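# About Dilham

Hi, I'm Maxine Quinlan, and Dilham is my packing shop. We pack awkward things for people who are moving them a long way (lamps, framed prints, a harpsichord lid once, which I still dream about) and we sell plain boxes and board to anybody who'd like to do it themselves. You'll find us on Arnska Street, in the old Brinkmann shoe store. We kept the Brinkmann shelves, so if you wonder why the tape is sitting in a row of cubbies sized for loafers, there you go.

I started out in a frame shop called Brellance, up front at first and then in the back, where I was a lot happier. People would pick up a picture they'd saved up for and wrap it in a beach towel for the drive home! I started keeping flattened boxes under my bench and cutting them down to fit, and after a while folks were coming in just for that. I opened Dilham one April with 2 tables, a used board cutter and way too much confidence.

We're a team of 3 now. Last year we sent out 2,302 packed boxes, and I know the number because I write every one of them in a green ledger. My nephew keeps offering to put it on a computer. The ledger is staying.

## How we pack

Most of what we use is plain brown cardboard and smooth white board. I like them without printing, so you can write whatever you need on the outside in big fat marker. For flat work we cut the board first, try it against the box, trim it, try it again, and only then does your print come anywhere near the table. It's slow and kind of fussy and I love it. 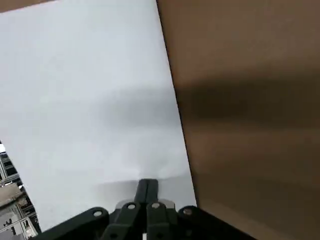 *A white sheet, board or paper, and plain brown cardboard.*

If you bring us something in a box you already have, great, bring the box too. We'll reuse it if it's sound. Boxes that have been in a damp basement go soft at the corners, and I'll probably talk you into a new one (sorry in advance).

## Come by

We open at nine and close when the last job is taped, usually by five. Friday afternoons are for offcuts: take what you can carry for school projects, cat forts, whatever you've got going. Teachers, please help yourselves to the white pieces, we have some 2,000 of them in the back and I'd like to see the floor again.

For anything bigger than a door, call ahead so we can clear a table. Parking is behind the building, and the back bell works if you lean on it.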